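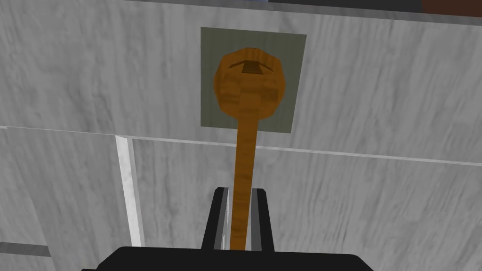 Delyth Dafis wrote to say that her runs kept getting marked as held when the tool was already on the floor, and she asked whether she should throw out everything she had recorded since the update. Several other users have sent us the same question in different words. The answers below cover the grip fault in the Korine simulator and what to do with runs made while it was present.

What was the fault?

The simulator reports a grip as "held" when two conditions are met: the fingers have stopped moving, and both fingers are in contact with something. In the faulty release, the second check was left out whenever the gap between the fingers was very small. A gripper that had closed on a thin handle and then lost it still reported "held." The next step in the task went ahead with nothing in the gripper.

Which releases are affected?

Builds 221 through 230. Build 220 and earlier have the full check. It was put back in build 231. Your build number is in the first line of the run log.

Does it affect every object?

No. It affects thin objects only, such as spoon handles, small brushes and narrow tools. Boxes, cups and bottles keep the fingers far enough apart that the full check still runs.

Does it affect both arms?

Yes. The check is done for each gripper on its own, so either arm can report a false hold. Handovers are where it causes the most trouble. The giving arm waits for the receiving arm to report "held" and then opens. If that report is false, the object falls.

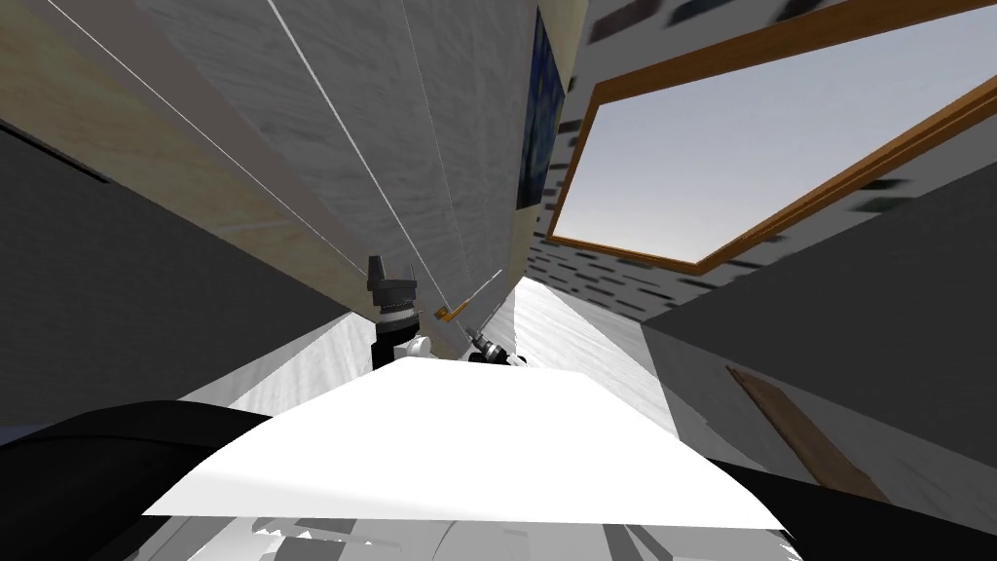

A second problem can follow from the first. After a false handover, the giving arm is free to start its next move while the receiving arm is still in the shared space. We have had reports of the two arms touching at this point. The collision stop worked in all of the runs we were sent, but it ended the run with code 1000, "general stop," which does not tell you much. Build 231 logs the grip state along with the stop code.

How was it found?

Yevdokiia Demchenko was going through 3096 recorded handovers for the Flumdale kitchen tasks and noticed that the success rate for thin tools had gone up after the update, while the number of tools found on the floor had gone up too. She replayed the runs with contact forces turned on and found grips with zero force marked as held.

Can this happen on a real robot?

It can if you copied the grip check from an affected build into your own controller. The Rangel export tool copies it by default. If you exported during the affected builds, do not run the robot with people in reach until you have exported again from 231 and tested a dropped grip by hand:

Close the gripper on a thin rod at low speed.
Pull the rod out with tongs. Keep your fingers clear.
Check that the state changes from "held" to "empty."
Repeat for the other arm.

If the state stays at "held," stop and contact us.

Do I have to throw out my old runs?

Usually not. Run the Nukier log checker on the folder. It reads the contact forces and puts a new grip label next to the old one.

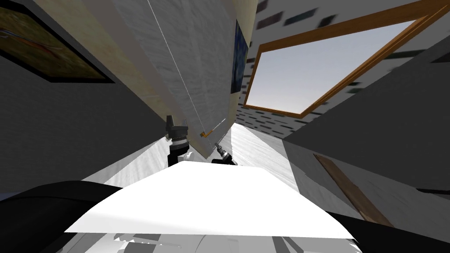
The checker does not change or delete the original files. Runs recorded with contact forces turned off cannot be relabeled, and we suggest leaving those out of any training set that includes thin tools. Runs with only large objects can be used as they are.

Can I stay on my current build?

You can set grip_check to "full" in the settings file on any affected build. The setting is lost if you reset to defaults, so check it again after a reset.

Where do I send a log?

Use the fault form on the support page. Attach the run log and the settings file, and tell us which arm was holding the object.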